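Nasrin Sadeghi has read tarot for paying customers for 20 years, and she would like it on record that she can't tell you who you are going to marry.

"People hear that and they want the money back," she says. We are in the back room of Muleck, the secondhand occult bookshop in Kimbridge where she rents a table three afternoons a week. A reading costs $40. I ask what, exactly, the $40 buys.

"An hour of somebody paying attention to you. Seventy-eight pictures to talk about. I think that's a fair price."

I am not so sure. A deck costs less than that, and it comes with a booklet. She laughs when I say so and tells me the booklet is usually terrible.

Sadeghi's own book, The Plain Deck, came out in October from Solís, a small press that also does herbals and moon calendars. The press release claims it draws on 3,561 readings. I wanted to know who had done the adding up.

"I did. I keep notebooks. Date, question, cards, and if the person came back, what they said." So how many came back and said she was right? "Plenty. But the ones who thought I was wrong mostly didn't come back, so what does that tell you? I asked Solís to leave the number off the cover."

They kept it off the cover and put it in the press release.
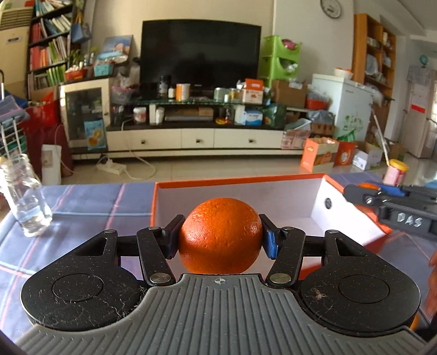 An orange, held over a plaid tablecloth.

The book is better than its publicity. The chapter on reversed cards is short and cross, and the one on ceremonial magic admits that she tried the daily rituals for a winter and got mainly a sore throat. Where it loses me is the long section on spirit contact, which rests on one evening in Plerkbridge and the word of her first teacher, Apolline Lefèvre.

"Apolline didn't lie," Sadeghi says. I point out that a person can be honest and still mistaken. She shuffles for a while. "Yes. I'd write that part differently now — shorter, anyway."

Would she read for me? She would, and did. I drew the Hermit, the Five of Cups and the Tower, and was told I'd been putting off a difficult conversation. I had. So has everyone I know.

"You're allowed to find that useful," she said.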